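Workshop notebook, sprite kits
2026-01-05

Purpose of entry

To record the state of the Oro kit following the shade revision, and to set out the conventions that apply to the remaining kits in the series. Colleagues working from older sheets should read the section on the palette before editing anything.

State of the Oro kit

The Oro kit is the small walker, with the round body and short legs. Until this revision it was issued in two shades per colour, a base and a shadow. It now carries three: base, shadow and a highlight used only on the upper left of each form. The outline has been left as it was. A trial with a coloured outline was made on the front view and set aside, as it disappeared against the lighter backgrounds that members tend to use in their comics.

All standing poses have been redrawn. The seated pose has been redrawn for the front view only. The side view of the seated pose still uses the former legs, and the knee sits one pixel too high when the kit is placed beside the Venter kit on the same ground line. It should not be released until that is corrected.

The hands are now separate pieces on every view. Previously the left hand was fixed to the sleeve, which obliged anyone who wanted a held object to erase and redraw the cuff. The join is at the wrist, on the row directly below the last shadow pixel.

State of the Venter kit

No change to the body. The cape has been divided into an upper and a lower piece so that the lower piece can be exchanged for the windblown version. The windblown version exists for the side view and the rear diagonal. The front diagonal was begun in June and remains a rough line drawing without shading. It was kept on the working sheet and must be removed before the sheet is exported.

The accessories were checked against the new hand pieces. The lantern and the short staff fit. The shield does not, and the strap will need to be redrawn at a steeper angle.

Palette

The master palette for the series is the Jivton palette, as amended. Two greys that were nearly identical have been merged, and every kit that used the darker of them has been recoloured. Anyone holding a local copy of the old palette file is asked to replace it; pasting from an old sheet into a new one will bring the retired grey back in, and it is difficult to detect by eye.

The Enis kit is the exception. Its armour relies on a cooler set of greys, and these have been retained as a supplementary row at the foot of the palette. They are not to be used for skin, cloth or backgrounds.

A count of the sheets was made for the index. The combined sheet now holds 2,040 separate pieces, including accessories, and 101 of these are heads. The heads occupy more of the sheet than is convenient, and it would be sensible to move them to a sheet of their own at the next release.

Effects

The glow and spark pieces are under review. The present set was drawn for the two-shade kits and looks flat next to the revised bodies. The preferred approach is to draw each effect at full brightness, with a single softer ring around it, and to leave any further blending to the person assembling the panel. Semi-transparent pixels are still excluded from the kits. Several of the programs in use among members handle them poorly, and the result on export is a hard white fringe. 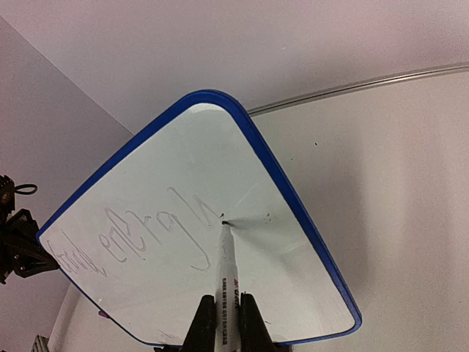
Naming and layout of files

File names take the form kit, view, pose, piece, in that order and in lower case, with a hyphen between each. Numbers are used only where a piece has variants. The word "final" is not to appear in any file name.

Each sheet is laid out with views running across and poses running down. The credit line goes in the lower right corner, in the small capitals used on earlier sheets. Background colour remains the flat green — the magenta was considered again and rejected, as it conflicts with the Enis cape lining.

Permissions

The wording on the release page is unchanged. Kits may be edited and recoloured for personal comics with credit given. Edited kits may be posted in the community gallery, provided the original sheet is linked. Requests to use the kits in a game are to be answered individually until a general rule has been agreed.

Outstanding

Oro: seated side view, legs and knee height.
Venter: shield strap; remove the rough front diagonal from the working sheet.
Enis: check the visor highlight against the supplementary greys.
All kits: new spark set, then the smaller glow.
Index: update piece names to match the separated hands.

The Oro sheet is to be finished first, and the Venter export will follow once the strap has been redrawn.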